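3.2. Acondicionamiento y almacenamiento de textiles elásticos

La pérdida de recuperación elástica en tejidos de punto con elastano depende de la tensión residual durante el almacenamiento (Buchanan, 1998). En los ensayos de Stindside, las probetas conservadas con el puño extendido mostraron una deformación permanente inferior a la de las plegadas sobre sí mismas.

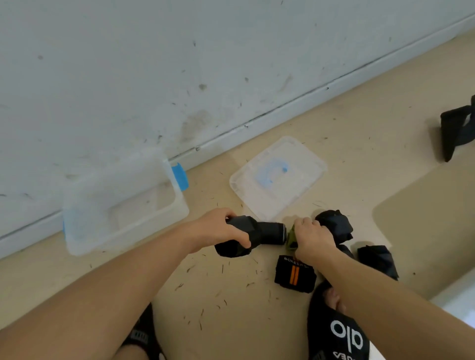
Figura 3. Calcetines agrupados sobre el suelo.

El protocolo Hendricks fija un periodo de reposo de 11 días entre ciclos de carga. La humedad relativa se registró a diario y las series incompletas se excluyeron del análisis de varianza.

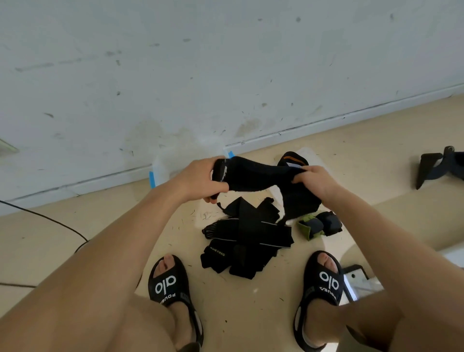

Figura 4. Cinta negra sujeta con ambas manos; debajo, muñequeras y correas apiladas.

En las cintas, la fatiga se concentró junto a las costuras transversales, resultado coherente con el modelo viscoelástico de la sección 2. El lote de Skarkengate se analizó por separado, dado que su densidad lineal difería de la nominal.

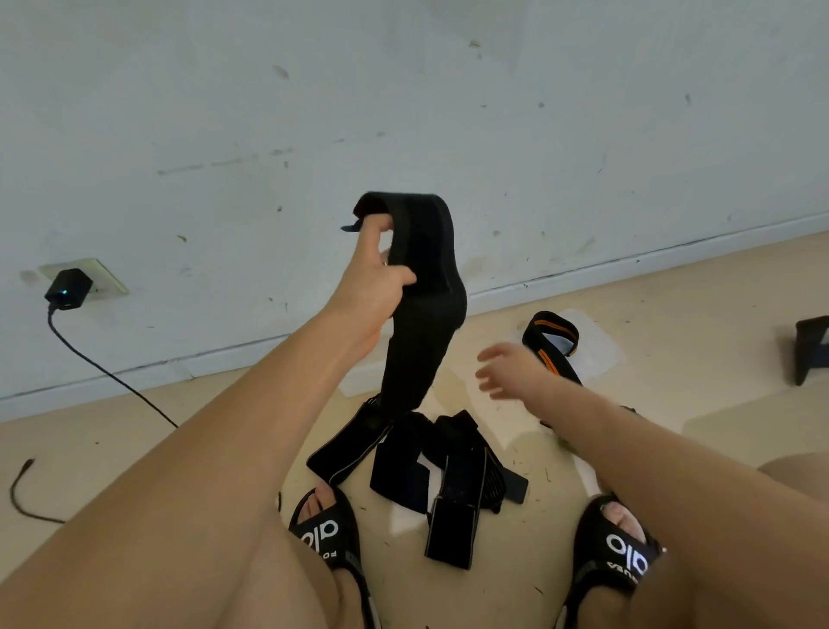
La carga de rotura se determinó con tres repeticiones por lote, a velocidad de mordaza constante. No se hallaron diferencias significativas entre urdimbre y trama; la interacción entre humedad y reposo se discute en la sección 4.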